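Hovatine Opens Orders for Clunon Two-Arm Bench Kit

ROLDALE, Mar 30, 2026 - Hovatine today opened orders for Clunon, a bench-top kit for teams that want to teach a pair of robot arms to handle food and other small goods. The kit ships with two arms, two multi-fingered grippers, a mounting pedestal and the software needed to run them from one workstation.

Clunon is meant for food prep developers, packaging groups and university labs that have table space but no room for a full work cell. Customers supply their own table, and the arms run on standard wall power. Setup is covered in a printed guide and in a remote session with Hovatine support staff. 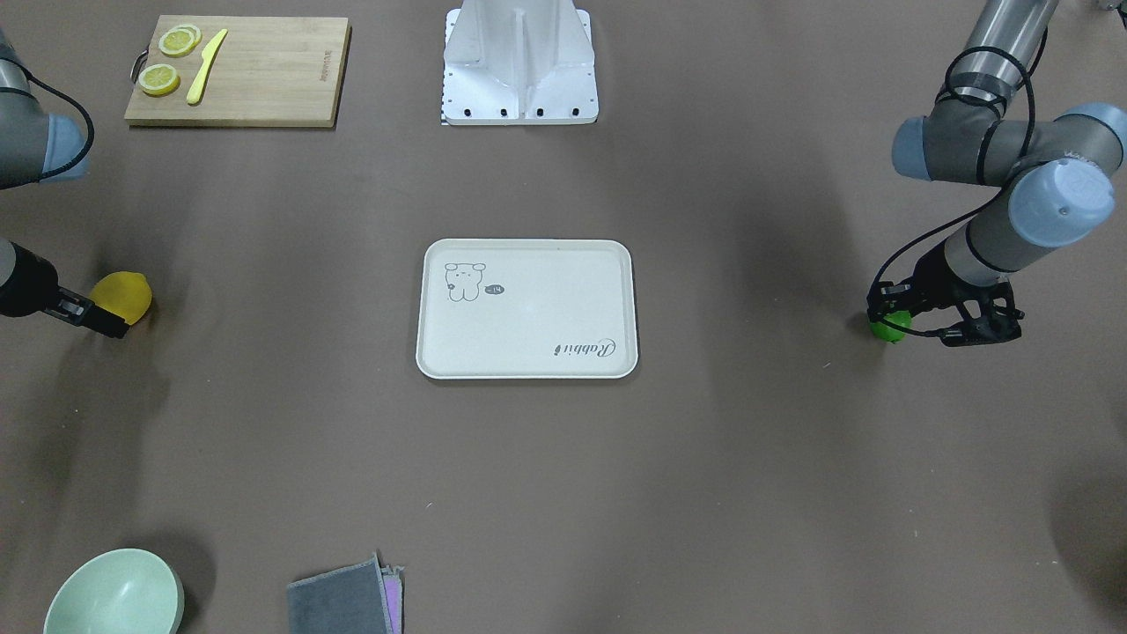
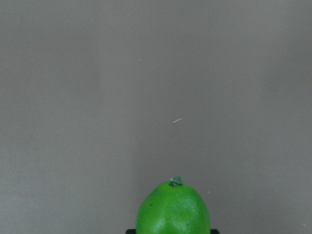 Pricing follows the same plan as Hovatine's earlier single-arm kit, with a purchase option and a monthly lease. Lease customers can switch to purchase at the end of any billing period, and payments already made count toward the price. Both options include the produce routines, which cover picking up whole fruit such as the lemon and lime held by the two grippers in the first picture and placing it on a tray. The close view from the gripper, with the stem end of the lime in sight and a fingertip to either side, is the kind of image the software records along with arm position. Recordings can be exported and used outside the Clunon software at no extra charge.

The grippers are sold separately as replacement parts. A worn finger can be changed with the hand tools in the box, and the arm does not need to be taken off its mount. Hovatine will keep spare fingers and cables in stock at its Roldale warehouse.

Distribution outside Hovatine's own sales office will be handled by Khoury, which already carries the company's single-arm kit. Khoury will also take in units for repair under the standard warranty, which runs for two years from delivery. Extended coverage can be added when the order is placed.

Knife routines are not part of this release. Hovatine plans to offer them later as a software update for registered owners.

Orders can be placed through the Hovatine sales office or through Khoury. Buyers who reserved a kit before the end of March will be contacted by email to confirm shipping details.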